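로봇 학습 입문 강의 노트, 3주차: 손으로 보여 주기
(Grudorthorpe 실습반 배포용, 2025년 8월 19일)

지난 시간에는 원격 조종을 다뤘지요. 리더 암을 움직이면 팔로워 암이 따라오는 방식이었습니다. 오늘은 제가 정말 좋아하는 주제입니다. 로봇 없이, 사람이 그리퍼를 직접 쥐고 일을 해 보이는 방식! 장비가 가벼우니 실험실 밖으로 나갈 수 있고, 진짜 생활 공간에서 시연을 모을 수 있습니다.

## 3.1 무엇을 기록하나

- 그리퍼에 달린 카메라의 영상
- 손목의 위치와 자세(6자유도)
- 두 손가락 사이의 벌어진 폭

정책이 배우는 것은 이 세 가지의 시간적 관계입니다. 양손 작업이라면 좌우 장치의 시각을 반드시 맞춰 두세요. 여기가 어긋나면 나중에 정말 고생합니다.

## 3.2 과제: 침대 위 쓰레기 치우기

제가 고른 과제는 양손 그리퍼로 하는 침대 정리입니다. 구겨진 과자 봉지, 비닐, 은박 포장처럼 모양이 제멋대로인 물체가 많아서 시연 연습에 아주 좋아요. 집을 때마다 형태가 달라지니 정해진 파지점이라는 것이 없습니다.

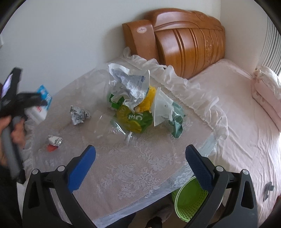
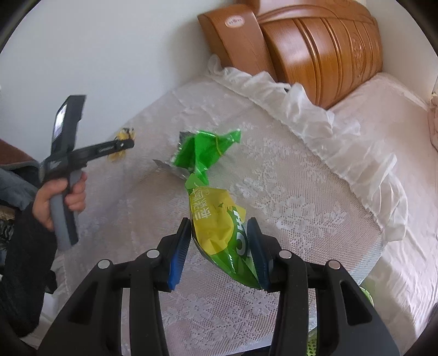
첫째 사진은 오른손 집게를 벌린 상태이고, 둘째 사진에서는 파란 패드가 과자 봉지를 물고 있습니다. 이 두 상태 사이의 접근 구간을 천천히, 망설임 없이 이어 주는 것이 좋은 시연의 핵심입니다.

Tudur Watkins는 초안을 읽고 “천천히”라는 말에 이의를 달았습니다. 너무 느린 시연을 모으면 정책이 물체 앞에서 멈칫거리는 버릵까지 배운다면서, 평소 속도의 80% 정도를 권하더군요. 또 얇은 비닐은 폭 값만 봐서는 잡았는지 알기 어려우니 들어 올린 뒤의 영상을 꼭 남기라고 했습니다. 저도 찬성입니다! 그러니 위의 “천천히”는 “서두르지 않고”로 읽어 주세요.

## 3.3 시연할 때 지킬 것

1. 물체가 카메라에 들어온 다음에 손을 뻗습니다.
2. 놓을 때는 통 위에서 집게를 끝까지 벌립니다.
3. 실패한 집기도 지우지 말고 따로 표시합니다. 다시 집는 동작은 귀한 데이터입니다.
4. 시작 배치를 매번 바꿉니다. 같은 배치로 100번 찍은 것보다 훨씬 재미있는 결과가 나와요.

## 과제

조별로 Starmont 폴더의 시연을 3개 골라 접근, 파지, 이동, 놓기 구간으로 나눠 오세요. 경계가 애매한 곳에는 이유를 한 줄씩 적습니다. 실습실은 101호입니다.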